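Subject: Re: [playfood] Felt food for the kitchen corner
From: Siham Soliman
Date: 2 February 2019

Abdelkrim Ezzat wrote:
> Is the felt stuff worth having next to the plastic fruit?
> My two only want to throw things. Also, what do you do
> for dishes? The Tririk set is too tiny for my son's hands.

Oh, yes, get the felt! Ours has been thrown down the stairs since September and the seams are fine. The ketchup is everyone's favorite (it goes on the oatmeal, it goes on the cake) and I love that it has a proper label, HEINZ and 1869 and all. The banana is plush too, with the peel flaps out, so every snack comes with a banana whether you ordered one or not.

For dishes, skip the toy sets and use real-size ones. A colander is the best thing you can give a three-year-old, I mean it!
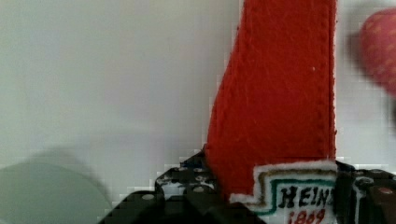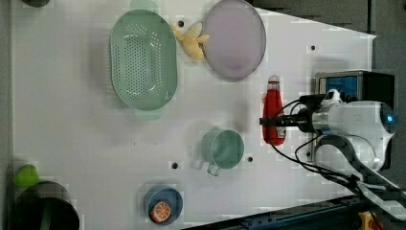

WASHING

Cold water, mild soap, squeeze it in a towel and leave it flat overnight. I'd keep felt out of the dryer. Bring your two over to Govton and let them try ours first!

Siham

Recent threads
Durent play stove, knobs missing
Sewing felt ravioli
Storage bins that stack
Ledesma swap table, who's going?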